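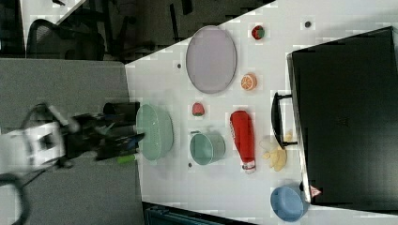 Filed under: Toys & Play > Play Kitchens > Storage and Sorting

Play kitchen inventory: what to keep out, what to rotate

mahtab_mousavi
I'm cutting down the play kitchen set for the small-group room. The current layout is one white table with the cookware and the food mixed together. Cookware is a frying pan, a green slotted spatula, an oval colander with a handle at each end, a plate and a couple of cups. Food is a strawberry, a banana, an orange piece and a ketchup bottle. The toaster oven stays at the right side of the table.

My plan is to sort by function: prep, cooking, serving. Three shallow Larita bins, one label each. Objections welcome before I order.

staltau_70
Sorting by function fails at the colander. Is it prep or serving? Children use it as a fruit bowl. Sort by size. Large items go flat on the bottom shelf and everything that fits in a cup goes in one bin.

rosalba.zanetti
Disagree with size. A size bin mixes the strawberry with whatever else is small, and the cleanup instruction becomes "small things here," which a four-year-old interprets freely. Function labels with a picture on them worked for us from January on. We put the colander with the pan and had no further discussion.

The ketchup bottle is the real problem item. It is long, it rolls when it's on its side, and it ends up on the plate more often than not.
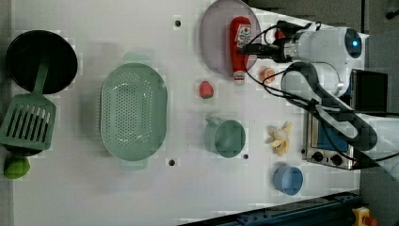
I would give it a fixed upright slot. The Clevel caddy has one, and the spatula fits in the next compartment if you store it handle down.

staltau_70
A caddy is one more object to put away. The plate already works as a tray. Leave the bottle on it.

mahtab_mousavi
The plate is needed for serving, so the bottle would come off it several times a session. I also don't want the spatula in a caddy. It lives across the pan, where the children look for it first.

rosalba.zanetti
Fair on the spatula. If it stays on the pan, leave clearance below the pan, as the slotted head hangs over the rim. The shelf depth you need is pan plus overhang. Ours is 685 mm wide, which takes the pan and the colander side by side with the colander handles pointing front and back.

bagheri_workshop
Two notes on the food. The peeled banana is a poor fit for a deep bin, as the splayed peel catches on other pieces. Put it on top or give it a shallow tray. The strawberry should have a cup assigned to it or it will go missing.

staltau_70
Assigning a cup to a strawberry is overengineering.

mahtab_mousavi
Revised version, taking most of the above:

1. Pan and colander side by side on the lower shelf, spatula across the pan.

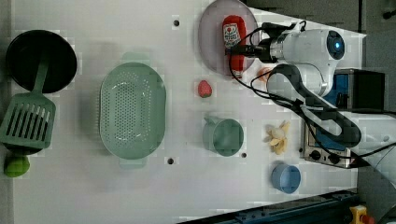 2. Plate and cups on the upper shelf, nothing stored in them.

3. Food in one shallow bin, banana on top.

4. Ketchup bottle upright in a single holder. No caddy.

staltau_70
Item 3 is my size bin with a different label. No objection to the rest.

rosalba.zanetti
Use a holder with a wide base. The narrow ones tip when the bottle is pulled out at an angle.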